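Keeping household bank records in order: working notes

Compiled by Annelies Dierckx for the Skevidham household pages

Scope

These notes cover the handling of bank paperwork and online banking for one household with two to four accounts. They do not cover tax filing or investments. Adjust the intervals if the household also runs a business from the same address.

Account list

Keep a single sheet that lists every open account. For each one, record the name of the bank, the type of account, the last four digits, the names of the holders and the date the sheet was last checked. Do not write passwords or PINs on it. Store the sheet with the insurance policies, and replace it whenever an account is opened or closed. An old version should be shredded the same day, as two versions in one folder will be confused sooner or later.

Statements

Download statements as PDF files. Most banks limit how far back the online archive goes, and access usually ends when the account is closed. Name each file with the year first, then the month, then the account, so that the files sort correctly in any folder view:

2023-10 checking Romier
2023-10 savings Vidal

Avoid spaces at the end of a file name – some backup programs skip such files without a warning.

Paper statements go in a two-ring binder, newest on top. A binder with a 50 mm spine holds several years for a typical household. Remove the staples before punching. Thermal receipts fade, so copy any that support a warranty claim and file the copy.

Monthly check

Set aside one evening a month, after the last card payment has cleared. The procedure is as follows.

1. Write down the closing balance from the previous statement.
2. Add deposits and subtract withdrawals.
3. Compare the result with the new closing balance.
4. Mark each standing payment against the list of standing payments.
5. Look up any entry that cannot be matched to a receipt or a contract.

If the difference is divisible by nine, look first for two digits that have been swapped. An entry of 76 typed as 67 gives a difference of nine. A difference that equals twice the amount of one entry usually means that a deposit was recorded as a withdrawal.

Sort the receipts on a surface large enough for all the piles. A felt or cloth cover keeps thin slips from sliding. Work left to right: unsorted, matched, queried.
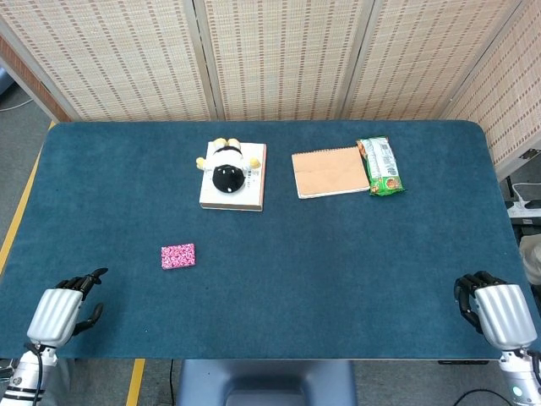

Large table with a dark teal-blue felt mat.

Alerts

Turn on text or app alerts for card payments above a fixed amount. A threshold of 850 is too high for everyday cards and will miss most misuse; 50 is workable for a household that pays for small purchases in cash. Set a second alert for a low balance. It should be slightly higher than the largest standing payment.

Passwords and devices

Use a different password for each bank. A password manager is the practical option – the Lullen notebook method described in an earlier note is acceptable if the notebook stays in a locked drawer. Strings such as 123 at the end of a familiar word add almost no protection.

Before selling or recycling a phone, remove it from the list of trusted devices in each banking app, then reset it. Resetting the phone alone may leave the registration in place at the bank.

Yearly clear-out

October is a convenient month, as it falls ahead of the year-end paperwork. Cancel unused standing payments, confirm the postal address with each bank and test that the backup copy of the statements opens. Check one file from each account.

Shred with a cross-cut machine. Strip-cut waste can be put back together with patience. Empty the bin when it is two-thirds full, and oil the blades after each long session.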